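Tisch Tandanau, weiß, mit Kabeldurchlass
Juni 2021, Miloslav Kubíček

Der Tandanau ist ein Arbeitstisch für Montage-, Sortier- und Übungsplätze, an denen im Stehen oder Sitzen mit kleinen Teilen gearbeitet wird. Die Platte ist weiß und matt, die Vorderkante leicht geschwungen. Artikelnummer 621. 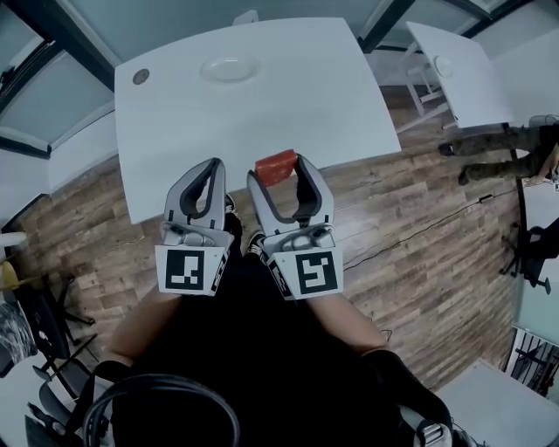

Die matte Oberfläche mindert Reflexionen bei Deckenlicht und seitlichem Tageslicht. Kleine farbige Teile, etwa rote Klötze, heben sich vom weißen Untergrund deutlich ab. Der runde, dunkle Kabeldurchlass sitzt in der Ecke der Platte, die Arbeitsfläche bleibt dadurch zusammenhängend nutzbar. Flache weiße Schalen für Kleinteile sind separat erhältlich (Serie Nouri).

Technische Daten

Plattentiefe: 800 mm
Plattenstärke: 22 mm
Farbe: Weiß, matt
Kabeldurchlass: rund, dunkel
Lieferzustand: zerlegt, Montagematerial beiliegend
Gewährleistung: 5 Jahre auf Platte und Gestell

Aufstellung

Der Tisch wird mit der Rückseite zur Wand aufgestellt. Auf Holzböden sind Filzgleiter zu verwenden. Bei Räumen mit großen Fensterflächen empfiehlt sich eine Ausrichtung quer zum Fenster, damit die arbeitende Person weder geblendet wird noch die Teile im eigenen Schatten liegen. Arbeiten mehrere Personen im selben Raum, ist zwischen den Plätzen ein Durchgang freizuhalten.

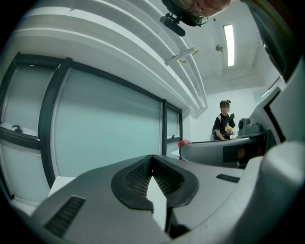
Pflege

Feucht abwischen, mit weichem Tuch trocknen. Keine scheuernden Mittel. Klebstoffreste vor dem Aushärten entfernen.

Zubehör

Beistelltisch Pildale, weiß
Stuhl Edora, Gestell weiß
Kleinteileschale Nouri, rund

Die Neuauflage der Montageanleitung erscheint im August.

Kontakt | Impressum | © 2021 Tandanau | Nach oben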